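Kvaran Open Lab Evening: Frequently Asked Questions

Our November open evening is the one night a year when the simulation group at the Sturbridge site puts its work up on the big screen and lets everybody watch. We love it! Last year 246 people came through, and these are the questions we heard most.

What will I see?

A simulated two-armed robot working its way through a simulated home, live, mostly from the robot's own point of view. We call the home Mullis. It has a red-walled hallway, patterned wallpaper, blinds and a green door that everyone ends up rooting for.
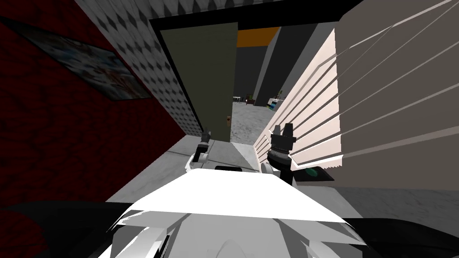

The demonstration runs on a loop from 5 p.m. and each round has a short talk at the start, so you can walk in whenever you like. Sit near the front if you want to ask things as we go (please do).

Is there a real robot in the room?

Not on this night. Everything happens in software, and that's what makes it fun: we can stop a run, back it up and try it again while you watch.

What does the robot do besides drive around?

Tabletop work! We switch to a view from behind one gripper, looking out between the fingers, and you get a feel for how fussy it is to line up on a small round thing when other things are crowded in behind it.

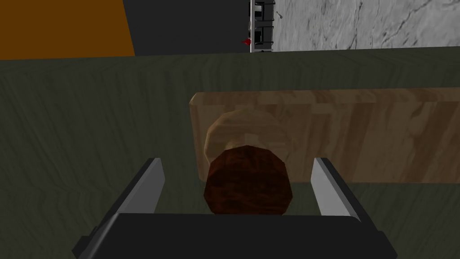

Gripper view at the table, fingers open, with the ring and the wooden block behind the dark round piece.

Do the runs ever go wrong?

Oh yes. We have 178 saved runs in the demo library and plenty of them are flops. We show those too, and they usually get the best questions.

Why so much time on hallways?

Hallways are hard. There are arms on both sides, walls on both sides and a door that may be partly in the way.

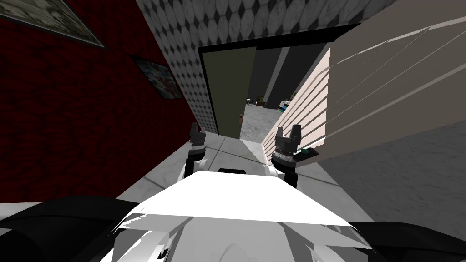

Shahla Khosravi
Demonstration Lead, Kvaran Open Lab

I've watched this stretch of corridor more often than my own front steps and I still lean in my chair when the arms get close to the blinds. Maarten De Haan, who built the floor plan, will be at the side table with a printed map of Mullis if you want to trace the route.

Can I try driving it?

Yes, at the two Flusodon stations by the window. Turns are five minutes and there's a sign-up sheet. Kids are welcome, and anyone under eight needs a grown-up in the next chair. Tight spots are harder than they look, so start in the open rooms.
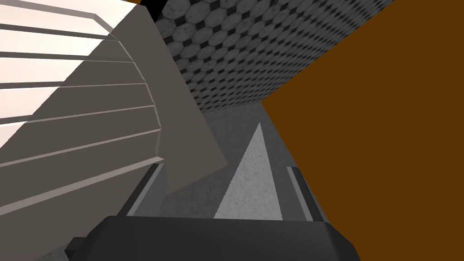 Between the fingers: gray floor ahead, white slats at left, a brown panel close on the right.

Do I need a ticket?

No. It's free and the hall holds almost 670. If the front rows fill up, the back has a good view of the screen.

Can I take pictures?

Sure, of the screen and of each other. Please leave the flash off during the talks.

Where do I park?

Use the lot behind the main building and follow the paper arrows to the side entrance. The ramp is on that side too. Doors close at 9 p.m.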